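We use cookies to keep you signed in. Accept / Manage

Clirner Mail 8 on a small server: worth it?
Posted by Gitau Temba, July

We're still on Clirner Mail 7 and the renewal notice landed this morning. 31 mailboxes, one aging server, one admin (me). Has anyone made the jump to 8 without losing shared calendars? The release notes say "improved calendar handling," and that wording scares me more than silence would.

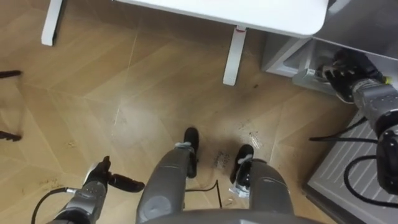

Xóchitl Lozano: did it last month. Calendars came over fine. Permissions on them did not, so for two days the whole office could edit the boss's lunch. Export the permissions list first and keep it off the server.

Themba Visser wrote:
I'd skip it. Version 8 wants twice the memory and the search index still chokes on big mailboxes. Mine threw 3,538 warnings on the first night, nearly all of them the same warning. Move to Rotell and let them lose sleep.

Panagiotis Vasić wrote:
Those warnings are harmless, Themba. It's the old index complaining about the new one. Rebuild it from the console and they stop. And Rotell bills per mailbox, including the ones for people who left - ask me how I found out.

Themba Visser wrote:
Harmless until a real one is hiding in the pile. But fine, I never tried the rebuild. 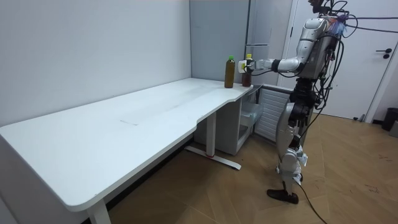 By the desk, with the two bottles.

Chak-lun Tsang wrote:
Whatever you pick, turn off the Sturnus spam plugin before upgrading. It loads first, panics, and takes the mail queue with it. Turn it back on after the second restart. Not the first.

Gitau Temba wrote:
Thanks, all. Going with 8, permissions exported, Sturnus off. Starting at 9 p.m. If my replies stop, you know which restart I'm on.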